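Football > Grassroots > Rules and laws

Fuvham
Our under-nines keep getting pulled up for foul throws! Can a player take one from a standing start, or must they run up?

Arkia
Standing is fine! Both feet on the ground, on or behind the line, ball from behind and over the head with both hands. We did more than 96 in one practice and they loved it.

Mujić
depends on the ref
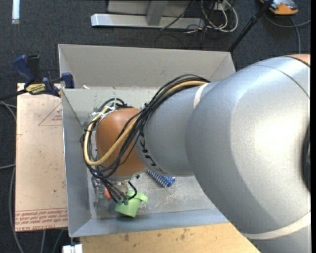

Nokau
Dragging the back foot is fine too, as long as it stays down!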